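Startseite > Küche > Süßes & Desserts > Ausprobiert

Vörös Karamellthermometer im Test

Karamell war bei mir jahrelang Glückssache. Mal blond und fad, mal schwarz und bitter, und einmal durfte der Topf gleich mit in den Müll. Seit August benutze ich das Zuckerthermometer von Vörös, und ich bin wirklich begeistert!

Die Anzeige reagiert flott, die Ziffern sind groß genug, dass ich sie auch ohne Brille lese, und der Clip sitzt sogar an meinem dickwandigen Schmortopf fest. Gemessen wird bis 295 Grad, so heiß kocht bei mir natürlich niemand Zucker. Für eine Portion Sahnekaramell nehme ich 200 g Zucker, lasse ihn trocken schmelzen und stelle den Alarm auf 170 Grad — dann Butter, dann warme Sahne, fertig. Acht Mal gemacht, acht Mal dieselbe Farbe. Auch Toffee und Fudge (mein alter Angstgegner!) gelingen damit prima.

Kleine Abzüge gibt es für das Batteriefach, das ohne Münze kaum aufgeht, und für den Piepton, den man nicht leiser stellen kann. Mein früheres Modell von Lirnetti war da angenehmer, lag beim Messen aber gern vier Grad daneben.
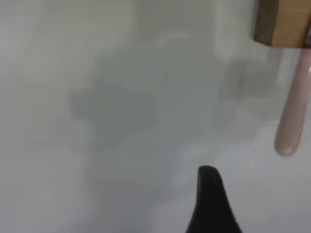

Themis Athanasiadis schreibt dazu, bei kleinen Mengen müsse man den Topf schräg halten, sonst tauche die Spitze nicht tief genug ein und der Wert hinke hinterher. Stimmt, unter 150 g Zucker mache ich das inzwischen auch so.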